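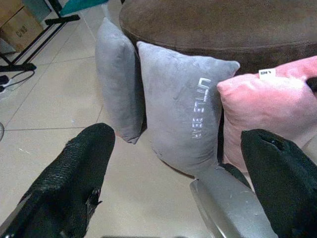 Three cushions against the brown ottoman, two in gray and one in pink.

Cushions and ottomans: questions we receive often

Last updated May 18, 2025

Our small shop sells cushions, covers and round ottomans, and we also repair them. The answers are written by Marcelle Lemaire and checked by Renzo Bianchini from the workshop. If your question is missing, please write to us.

Can I leave cushions on a tile floor?

Yes, for an afternoon it makes no harm. For a longer time we advise to put a rug or a folded blanket under them. Tiles are hard and often cooler than the air, and the grout lines keep dust even after sweeping. Plush takes this dust very easily. Sweep first, then mop, and wait until the floor is fully dry before you put anything down.

My plush cushion has a different colour on each side. Is it faulty?

Most probably not. Plush and velvet have a pile, like short grass, and it lies in one direction. When you look from the other side the colour seems darker or lighter. Brush the whole cover with your hand in one direction and look again. If a patch is still different after this, send us a photo in daylight.

How do I wash a cover with lettering?

Turn it inside out, close the zipper and wash it in cold water on the gentle cycle. Do not use bleach. If the letters are printed, never iron on them. If they are embroidered, you can iron from the back side with a thin cloth between. When you are not sure which kind you have, treat it as printed.

Should the words be read across or from top to bottom?

It depends how you stand the cushion. A name such as "LITTLE BEAR" can run along one side, and then you choose: upright, the letters go down, or you give the cushion a quarter turn. Many parents ask us which way is correct for a child's room. We have no rule for it.

The creases in the middle do not go away. What can I do?

Usually the filling has moved to the corners. Hold the cushion by two opposite corners and shake it, then change to the other two. After this, pat it flat with both hands. Steam helps also — keep the iron a little above the fabric and do not press.

What size of ottoman do I need for leaning cushions?

Look at the height more than the width. The ottoman should reach at least to the middle of the cushion, otherwise it falls backward over the top. With a round one, only a part of the cushion touches, so put the wider cushions in front and let the edges overlap a little. The Leone is our lower model and the Juleo is the higher one.

Can I put gray and pink covers in the same wash?

After the first few washes, yes. A new pink cover should go alone 2 times, with a white cloth in the machine to see if any colour comes out. Brown covers we always wash separately.

How do you clean an ottoman when the cover cannot be removed?

Vacuum it with the soft brush, also under the bottom edge. For a stain, use a damp white cloth with a drop of mild soap and work from the outside of the stain to the centre. Please try first in a place which is not visible. Ms. Annunziata Sanna wrote to us that she used window cleaner on hers and it left a pale ring, so we don't recommend it.

Do you sell the filling alone?

Yes. Ask for Fondow, item 741, in bags for one or two cushions. Opened bags cannot be returned.

How long does a repair take?

A seam or a zipper is ready in 11 days. For a new cover on an ottoman we must see the piece first — the price and the time depend on the fabric.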